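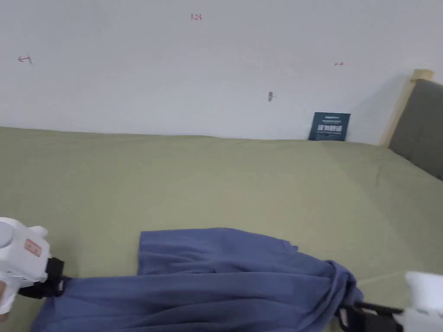
Harriet Ridgeway wrote in to ask why she should bother working out a qualifying group by hand when every website has a prediction tool. Fair enough, but I've yet to see one of those tools explain itself.

How to work out what your team needs

Write down each side's points, goal difference and games left. Add three points for every remaining game to get its highest possible total. If that total is below what the leaders already have, cross the side out.

Next, read the tie-break rules. Some competitions use head-to-head results before goal difference, and plenty of pundits forget which.

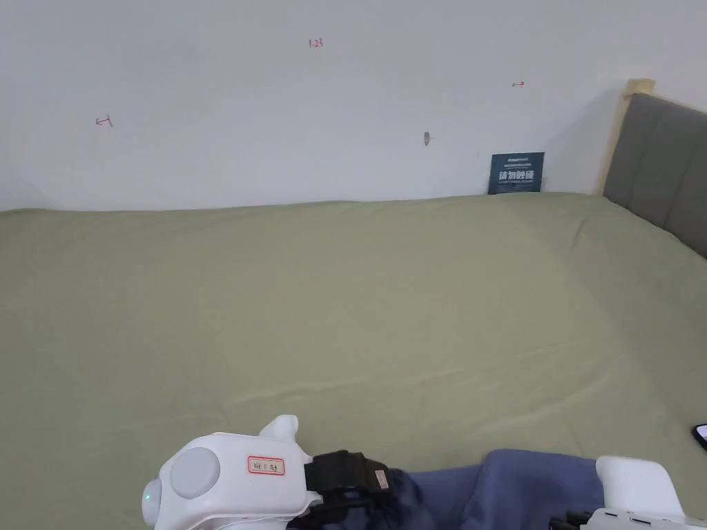
Now go through the last round of fixtures. With two games left there are nine combinations of win, draw and loss, so a sheet of paper will do. Mark the ones where your team goes through.

Be wary of any site offering a percentage. One I tried ran 4000 simulations and put my lot through in 2989 of them. It didn't say how it rated the teams, and I'd want to know that before booking flights.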